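Flower sorter, part 6: stems, slots and cable strain

November 18, 2021

The sorter has moved from my spare room to the shared workshop, mainly for the table. At home I was working on a door across two trestles and it bounced. The workshop table is two white panels on a proper base, and the only complaint I have is the seam, which my old segmentation code liked to report as a very long, very straight stem. That is fixed with a mask. I measured the seam position once and hard-coded it, and I will regret this the next time the table is moved.

For anyone joining at this part: the job is to take mixed flower stems lying on a table, pick them up one at a time and put them away by type. Andor Gulyás wants something like it for the bench where he makes up table arrangements, and I wanted an excuse to work on thin objects. The planner is called Nana and the low-level gripper code is called Zarer. Neither name means anything.

I started with roses only. The pick point is chosen just under the bloom, where the sepals give the fingers something to close against, and the approach height is taken from the depth reading less a fixed offset. The first version went for the middle of the stem. A stem held in the middle swings, and the bloom end is the heavy end, so by the time the arm reached the put-down point the angle was anyone's guess.
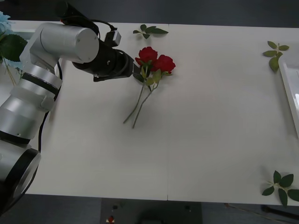 Two roses with crossed stems, gripper at the blooms.

Crossed stems are the hard case. If both are detected as one object, the principal axis comes out between them and the wrist rotates to an angle that suits neither. I now skeletonise the mask, look for junctions, and split at the junction by matching directions on either side. It works well when the crossing angle is wide. When the stems are nearly parallel the split is unreliable, and Nana falls back to picking by bloom and ignoring the stem completely. The bloom detector is much more robust than anything I have written for stems. Red on white is not a difficult problem.

Loose leaves need their own class. The sprigs come off the artificial stems if you so much as look at them, and for a while every one was treated as a short flower. Leaf sprigs are now detected and left where they are. A later version might clear them away, but they do no harm on the table unless one is lying over a pick point.

Grip force took longer than vision. I logged current at the finger motor and tuned the stop threshold over 23 picks, which is too few for statistics and plenty for my patience. The final threshold is 700 in raw units. I have not converted it to newtons because the calibration I have is for a different set of finger pads. At 4000 samples per second the log catches the initial contact spike clearly, and that spike turned out to be a better trigger than the steady value. The sequence is now: close at low speed, wait for the spike, carry on for a fixed travel, hold. Fixed travel sounds crude, and it is, but the stems are all of similar thickness just below the bloom.

The wrist view is the other half of the system. The fixed view is good for deciding what to pick and poor for checking what was picked, as the gripper covers the interesting part at the moment you need it. From the wrist I can fit a line to the held stem and correct the placing angle before going down. Exposure is the nuisance. The white table pushes the gain down, the leaves near the lens wash out, and anything past the edge of the table is clutter. I crop hard and discard everything beyond the table before fitting.
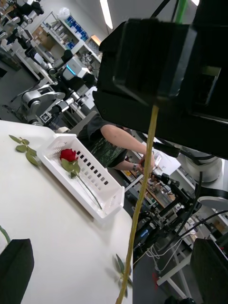

The fit itself is a plain RANSAC line with the expected stem width as a prior. I tried a small network first and it was no better, and it needed a retrain each time I changed the lighting. The line fit has two parameters and I understand both of them. It fails if the stem is strongly curved, and in that case I take only the part nearest the fingers, which is what matters for the placing angle in any event.

For containers I am using white plastic ones with slots in the sides. The slots are a mixed blessing. They make the edges easy to find from above, but stem ends catch in them if the approach is too low. The current rule is to keep the lower end of the stem clear of the rim until the bloom is over the container, then lower and release in one move. Total added time per placement is 700 ms, and I am not going to chase it.

Cables deserve a paragraph. They run along the outside of the arm and loop at the wrist, and the length of that loop sets the usable wrist rotation. Too short and it pulls at the extremes, too long and it drops into the view. I have limited wrist rotation in software to well inside what the joint can do, and Nana picks the equivalent grasp with the fingers swapped if the limit would be crossed. A symmetric gripper makes this free. Route your cables before you tune anything else. I did it in the wrong order and had to repeat the force tuning.

Hydrangeas went in last. The heads are wide, pale and floppy, and the big leaves hide the place I would like to grip. The bloom centre is easy enough to find, but the offset from there to the stem depends on how the head is lying. For now I detect the visible part of the stem, extend it towards the bloom, and grip a fixed distance short of where the two meet. With one gripper coming in from each side, the arms share a single list of stems, and each takes from its own end. The reserved zone round each pick is a simple circle, too generous for roses and slightly mean for hydrangeas.

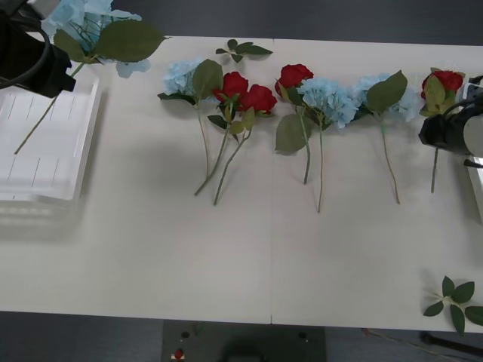 Kyriaki Xenos: Have you tried making the reserved zone a capsule along the stem axis instead of a circle? We had the same trouble with cut tulips and long leaves. The circle was either blocking the neighbour for no reason or letting the second arm drag a leaf. Capsule to capsule distance is cheap, and you already have the axis from your skeleton step. I would also inflate it on the bloom end only.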